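Notes from the Atdale deer count

Well, we did it! The February count is finished and I can finally feel my toes again. We tallied 581 deer between the reservoir and the old Berrada orchard, up from 313 last winter, and I'm told the mild fall had a lot to do with it.
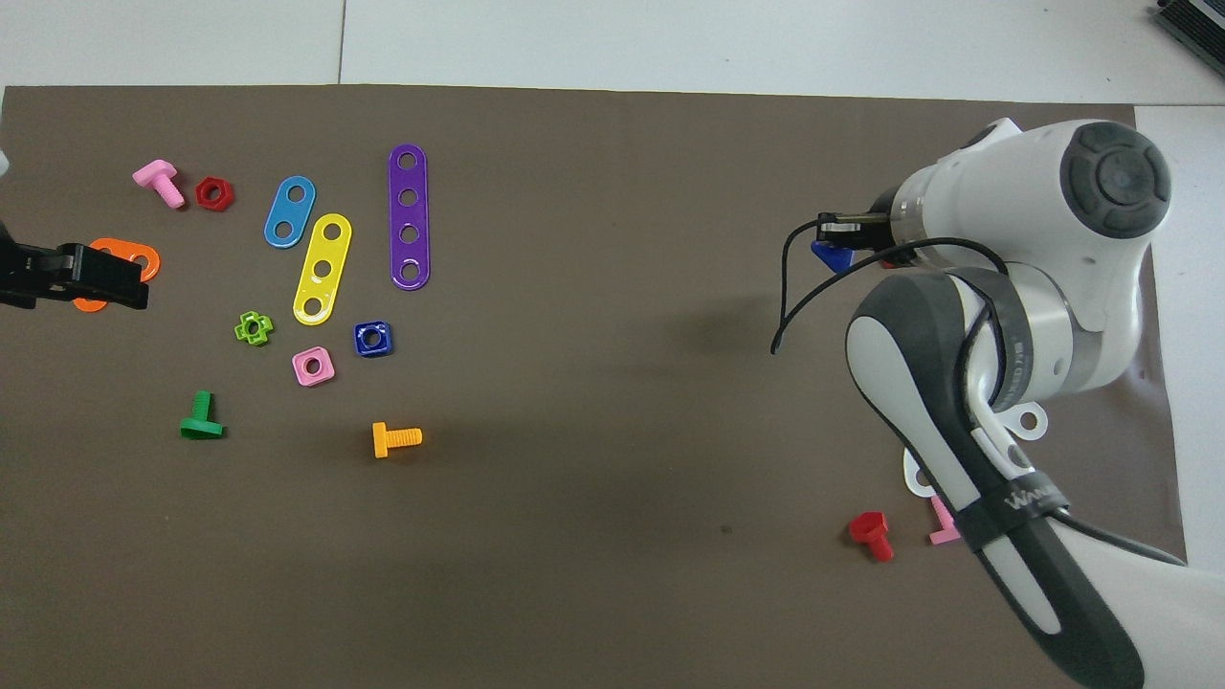

Toy screws, nuts and strips on the brown mat.

More deer means more chewed gardens, of course, and my inbox is full of tulips (or what's left of them). Kristine Marquez has been walking the east side with me to look at fence lines, and she thinks the gap by Pareo Road is where most of them come through at dusk. I'd love to see a proper crossing there before fawning season.

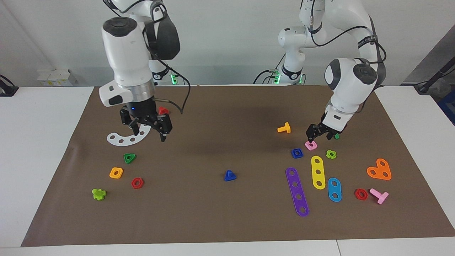 Two white arms over the mat, pieces all around.

We've raised $2,474 toward the fencing so far – thank you, thank you! If you have spare posts or a truck, call Donnie Tosh. And please, no corn in the backyard, however sweetly they look at you.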